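# Wiping Down the Sink: Pictures from the Nisia Study

Welcome, and thank you for stopping by our little gallery! The Nisia study asks a plain household question: how much does a humanoid need to be shown before it can wipe a bathroom sink with a cloth? We trained one policy on 30 demonstrations and another on 600, and then gave each of them 60 trials at the same vanity. I have written far too many words on this already (the full report is on its way, I promise), so I'll try to keep things short and let the pictures do some of the talking.

We score the cloth and the basin separately, which was Glória Bettencourt's idea back in April. A cloth is a tricky thing to plan for. It never bunches up the same way twice, so the policy can't lean on a memorized shape, and every trial begins with the cloth left in a heap wherever it happens to fall on the rim.

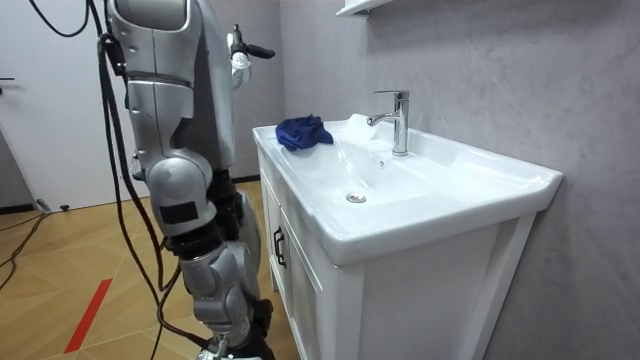
*The blue cloth on the rim, left of the faucet, with one gripper above it.*

The contact phase is where the two policies really part ways. With the smaller set, the hand tended to hover or pinch at a single fold, and the larger set gave us a much steadier push against the ceramic. I could watch those runs all afternoon, and I'm afraid I often did!

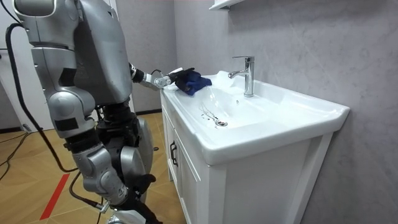 *Gripper pressing the cloth down at the back left corner, right beside the faucet.*

Reaching into the bowl is harder than working along the rim, with the faucet close by and a slope under the fingers. The 600-demonstration policy finished the basin portion in all but 6 of its trials, and most of those misses came from losing hold of the cloth partway down the slope.
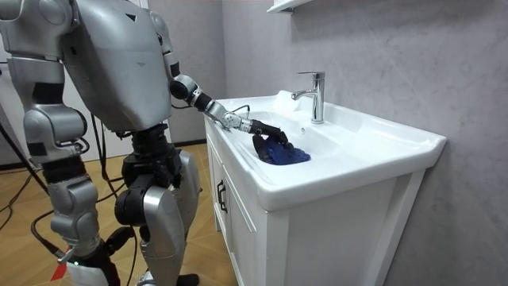
Tudur Mostyn wrote in to ask whether we had tried a stiffer cloth, as his own tests at Fullham went much better once the fabric stopped folding under the fingers. We haven't yet, Tudur, but it's on the list for the next round, along with a deeper basin.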